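Speaker notes - Running a supper club from a small flat
Peninah Kombo, Lockwood food evening, November
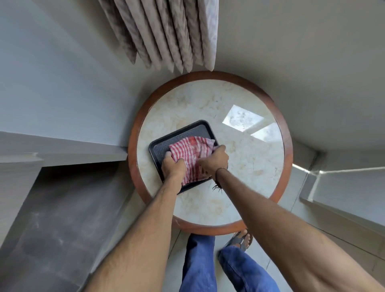 Start with money. First dinner at Domurska Street: 15 guests, 155 spent on food, nothing left over for gas or candles. Pause for questions on pricing.

Next, the guest list. Mailing list is now 937 names, but nearly 600 never open the email. Say how I trimmed it.

Menus: one braise, one cold starter, dessert made the day before. Tell the Honholm fish story if time allows - keep it short.

Neighbors. Give them the end time in writing. Ours is 10:30.

Hand over to the Buvach table for tasting.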